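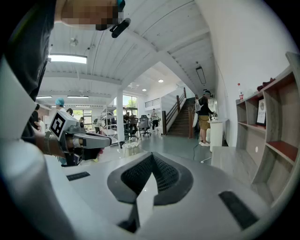 Handwritten Recipes in Notbridge Kitchens
Final report, Local Culture and Everyday Writing

1. Where the project came from

Our project began with a card for plum cake. It belonged to the grandmother of one member of our group, and it had been copied so many times within the family that there were five versions of it, all a little different and all of them leaving out the oven temperature. We brought the five cards to class in April, when we were supposed to be presenting a quite different idea about shop signs, and we spent the whole period talking about the cards. By the end of the hour the shop signs had been dropped, and I don't think any of us missed them.

What interested us was how much the cards took for granted. "Bake as usual," one said. Another said "flour until right." A person who had stood in that kitchen would know what right meant, and a person who hadn't would be making plum soup. We wanted to find out whether other families in Notbridge had recipes like this, where they kept them, who wrote them and who still cooked from them. We also wanted to know what people do when the writer is no longer around to ask, although we went carefully with that question, as you can imagine.

2. The town

For readers who don't know it, Notbridge has nearly 3000 people and sits on the slope above the Tosar, with the older streets near the water and the newer houses up behind the school. People came here for the cannery in its good years, and many of them came from somewhere else, so the cooking is more mixed than you might guess from driving through. There is one bakery, Ansah, which has been on the corner by the post office for as long as anybody in our group can remember, and which let us leave a stack of our letters beside the register. We are very grateful for that, and also for the rolls.

3. How we went about it

We wrote a one-page letter saying who we were and what we were hoping to see, and we delivered it to 70 households, choosing streets from the old part of town and the new part so that we wouldn't only hear from our own neighbors. We asked people to show us any recipe written by hand, on whatever it was written on. We didn't ask to borrow anything. The first family we visited was nervous about letting the cards out of the house, and after holding a card that was going to pieces along the fold we understood why.

In the end 22 households invited us in, which was better than our teacher had warned us to expect. At each visit one of us talked and one of us copied. We wrote down the title of the recipe, the language, what it was written on, whose handwriting it was if anyone knew, and any notes in the margin. We then asked the owner to pick one recipe and tell us about it. This last part was not in our first plan at all. It was added after the second visit, when we noticed that the best things were being said while we were putting our coats back on.

We copied the details of 554 recipes altogether. A few were duplicates within a family, like our plum cake, and we left these in, as the differences between copies became one of the most useful parts of the work.

I should say something about the copying, because it took up far more of our spring than we had planned for. Old handwriting is slow to read. Some of the older cards use abbreviations that we had to ask about more than once, and several were in languages that none of us read, so the owner would sit beside us and read aloud while we wrote down what we heard. One afternoon at a kitchen table on the river side went on until past eight in the evening, and we were sent home with soup in a jar.

4. What people write on

We had pictured neat boxes with little tabs, and there were some of those. Far more often, though, the recipes were on whatever had been lying nearby. We saw the backs of envelopes, pages from school notebooks, a church bulletin, a seed packet, the blank side of a cannery pay slip and the inside cover of a printed cookbook, where the owner had written a better version of something on page one. The pay slips were a lovely surprise. There were a good many of them, and one woman told us that the paper was stiff and took a pencil well, so her mother saved them up.

The writing also changes with the years. Older recipes are mostly a list of ingredients with hardly any instructions, sometimes none whatsoever. The newer ones have numbered steps and exact times, and they read much more like something out of a magazine. Our guess is that the older writers were making notes to themselves, while the newer ones were copying from a printed page or writing for a child who was moving away. We can't prove this, but several owners said much the same when we put it to them.

5. Where recipes are kept

This was the question we thought would be dull, and it became the one people most liked to answer. Nearly every household had an official place and a real place. The official place might be a binder or a tin on a shelf. The real place was a kitchen drawer, usually the one with the string and the birthday candles, or else the pages of one particular cookbook that no longer closed. The recipes in the official place tended to be clean and complete. The ones in the real place had butter on them.

We started asking to see the real place first. Some people laughed and some people blushed, and one man closed the door for a minute to tidy up before letting us in. Families who cooked a great deal had less in the binder and more in the drawer, and those who said they didn't cook much anymore had often put everything in order at some point, as if the ordering was a way of finishing. I found that a little sad when I was typing up the notes, but the owners themselves mostly didn't seem to feel that way about it.
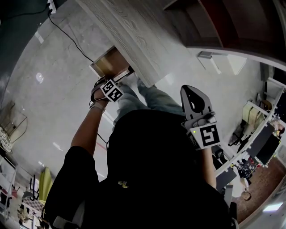 Abbas Taheri told us that we were making too much of the stains. His own mother's cards were spotless, he said, and she had cooked from them every day of her life, because she read the card in the front room and then left it there and went to the stove. He thought a clean card might mean a careful cook as easily as an idle one, and that we ought to ask before we decided.

We took this to heart and went back to four of the families we had already visited. Two of them agreed with him. So our finding about clean and messy recipes should be read with some caution, and if we were beginning again we would ask every owner when each recipe was last used and not try to guess from the paper.

6. The case of plokska

One dish deserves a section of its own. Plokska is a flat potato bake with onion, and before this project only one of us had ever eaten it. It appears again and again in the houses near the Tosar, under several spellings, and no two families make it alike. Some put caraway in and some would never. Some soak the potatoes overnight. One card says only "Plokska – as for Easter, but less," and the owner was able to tell us exactly what that meant.

We tried to work out which version was the oldest and we got nowhere, I'm afraid. Everybody's grandmother had the original. What we could do was lay the versions next to one another and see what had moved. The onion and the potato never change. The fat changes from lard to margarine to butter, more or less in step with the age of the handwriting. The pan gets smaller. Two of the most recent versions have cheese on top, and we heard some strong feelings on that subject from people in other houses.

We cooked three versions in the school kitchen and shared them with the class. The one with caraway went first. Ours came out rather pale, and we were later told that we had been afraid of the oven.

7. Things that went wrong

Our letters didn't say clearly enough that people could say no, and at one house we felt that we had been let in out of politeness. We changed the wording afterward. We also lost a page of notes from one visit and had to go back and ask again, and the owner was kinder to us than we deserved. We never settled on what to call a recipe that was half printed and half handwritten, so these are recorded differently depending on which of us was holding the pencil.

Our households are the ones who wanted to talk about recipes. The families who threw theirs out, or who never wrote anything down in the first place, are missing here, and some of the best cooks in Notbridge may well be among them.

8. What happens to the copies

Each family has been given a typed set of its own recipes, with the margin notes included. We asked everyone whether a second set could go to the town library, and most said yes. A few families said yes to all but one recipe, and we have respected that – in one case the missing recipe is a pickle, and we were told not to bother asking about it again.

The plum cake is in the library set in all five versions. We still don't know the oven temperature.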